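# Week six at the robot club: cards, slots and a lot of waiting

We are now past the halfway point of the autumn project, and the card job has taken over most of our evenings.
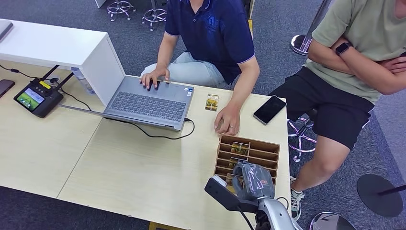

I joined the club in September, mainly because my shifts changed and I had Saturday mornings free. I had done a bit of Python at work and no robotics at all. The project for this term was already chosen when I arrived: get the arm to take trading cards out of a holder with slots and put them back in the right ones. It sounded like something we could finish in a fortnight. We are on week six.

The trouble with cards is that they are thin and they bend. Most of the practice material for beginners uses blocks or cups, where being a few millimetres out makes no difference. With a card in a slot it makes all the difference. If the fingers come down slightly too far forward they push the card back against the slat, and if they come down too far back they close on nothing. We have had plenty of both.

We work in pairs. One person is on the laptop and the other watches the arm and calls out when something is about to go wrong. I prefer watching. You get a feel for the approach after a while, and you can tell fairly early whether it is going to be a good one. The laptop job is mostly starting and stopping recordings and naming them properly. We learned about naming the hard way in week two, when half a morning's work was saved under "test", "test2" and "test_new", and we had to throw the lot away.

Since then we have kept a proper log. As of last session we have 1,259 recorded attempts that we would be happy to train on. The target we set ourselves was 3,000 by the end of term. Isamu Aoki, who runs the group, thinks we will get there if we stop changing the set-up every week, and he has a point. Every time we move the table or the holder we end up arguing over whether the older recordings still count.

## What we changed this week

- The holder now has a marked position and goes back to it at the start of each session.
- Cards start face up on the table for the "put back" runs. We had been mixing face up and face down, and it was confusing us more than it helped.
- Whoever is watching keeps their hands away from the holder until the arm has stopped. This was already the rule, but we had got lazy.
- Sessions are split into blocks of 100 attempts with a swap of seats between them.

The last one has made the biggest difference to me. Concentration goes long before you notice it going, and the swap gives you a chance to stand up.

## The Altari question

We have been asked whether we want to enter the Altari Cup again in the spring. The club went last year, before my time, with a sorting task, and came somewhere in the middle. Our nearest rivals are the group from Burnholm, who beat us on speed. I am told their arm was very quick and dropped things quite often, but the scoring that year was generous about drops. The rules have been rewritten, and a dropped item now costs you the whole attempt, which suits us better.

I would like to enter. Others in the group would prefer to spend the spring on something new and skip the travelling. Plavby, where the cup is held, is a long drive with a van full of kit, and the parking is poor. We will vote on it next month.

## Cards

A few people have asked which cards to bring. Anything standard size is fine, as long as you don't mind it getting scuffed. Please don't bring anything valuable. We are not using sleeves for now, as they change the thickness and the grip, and we want one problem at a time. Sleeves can come after we have a decent success rate without them.

Next session I am on the laptop for the first two blocks, and then we are going to try the trained model on the lower slots. The upper ones have been going reasonably well. With the lower ones the gripper has less room, and I suspect we will need more recordings there than anywhere else – possibly a whole morning of nothing but bottom slots. Bring a flask.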